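Handheld gripper sessions: what are your house rules?
Elport Forum > Practice and Standards

ogundipe_k
2 Apr 2018
We've been writing up a short set of rules for folding and bedding tasks with the hand-held grippers, and I'd like a sanity check before it goes to the Cakau lot. The draft says: clean the finger pads before every session, no loose sleeves near the pivots, and a bare hand may help with the cloth as long as it stays clear of the fingers while they're closing. It also says stop after 300 grasps and check the screws, which I borrowed from our bench arm rules and I'm not wedded to. 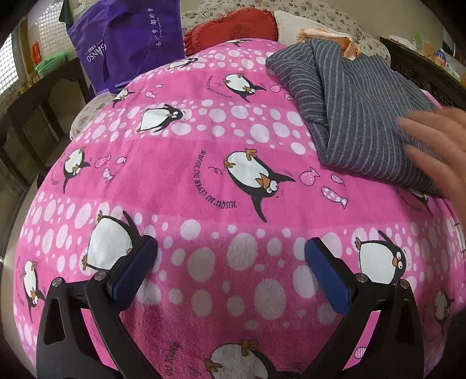

The bit I keep going back and forth on is the second hand. My view is that people fold with two hands at home, so the rules ought to allow it and just say where the hand can go. I'd also ban tidying the room beforehand — real bedrooms have stuff in them!

kundside_tom4
Agree on the hand, disagree on the screws. 300 is far too fussy for fleece and cotton. We check at 2000 and write it in the log. Pads are another matter, fluff gets into the rubber and the grip goes off long before anything works loose.

paddlefoot
Sorry but I'd keep the free hand out altogether. Once you allow it, everyone leans on it and the gripper ends up doing half the job. We had 4 people on the same task last August and you could tell who was cheating.

ogundipe_k
Fair, but is it cheating if it's written down? I could cap it, say the free hand can hold or flatten but not lift.

paddlefoot
Hold or flatten I could live with. Put it in bold.

kundside_tom4
And please add something about post and paperwork. Leave the clutter by all means, but anything with an address on it goes in a drawer first.

ogundipe_k
Good shout, adding that now. Screws are going up to 2000 for soft stuff, staying at 300 for everything else.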